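Carkach cuts water rates for night use

Households in Carkach will pay 30 percent less for water used after 10 p.m. under a plan that starts in May. Starnidance, the town's water company, said 2,223 homes have the meters needed to get the lower rate. Another 300 will be fitted by summer. 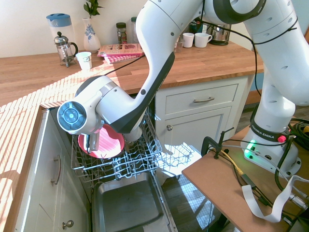
The lower rate covers all indoor use, including laundry and baths. Dishwashers count too, and a pull-out upper rack leaves room for plates to stand upright in a late load. Garden watering stays at the day rate.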